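El juego de formas de Brollholm, explicado por su responsable

Kiều Tô dirige desde febrero el área de materiales didácticos de Brollholm, entidad que presta fondos manipulativos a centros de educación infantil. Recibió a esta redacción en el almacén de Idetport, donde se conservan 3.945 piezas catalogadas.

La responsable defendió que el color y la forma se trabajen por separado. «Un niño agrupa primero por color, y conviene dejarle hacerlo. La forma llega después», señaló. A su juicio, el error más frecuente consiste en corregir demasiado pronto una agrupación que responde a otro criterio.

Preguntada por el tablero, indicó que la madera clara facilita distinguir las piezas - en especial las amarillas - y delimita el espacio de trabajo. «Sobre una mesa grande las piezas se dispersan y la actividad se pierde», añadió.

Tô recomienda sesiones breves, con unos 6 alumnos por grupo, y rechaza el uso del cronómetro. Greer Morrison, coordinadora de préstamos, precisó que cada juego se revisa a su devolución y que las piezas sueltas pueden reponerse previa solicitud.

«Pedimos a los centros que guarden las piezas por parejas; así se advierte enseguida si falta alguna», concluyó Tô.

Estrellas, cilindros, hexágonos, un prisma triangular y un cubo, agrupados por color sobre el tablero.

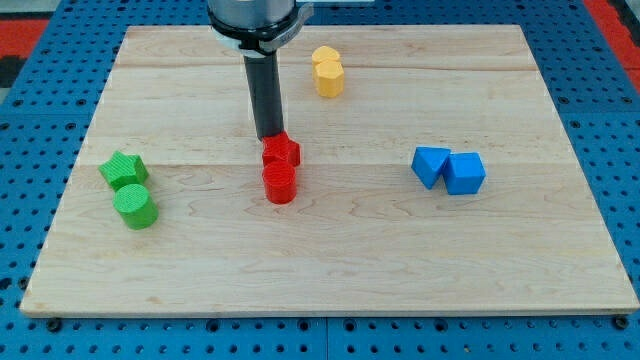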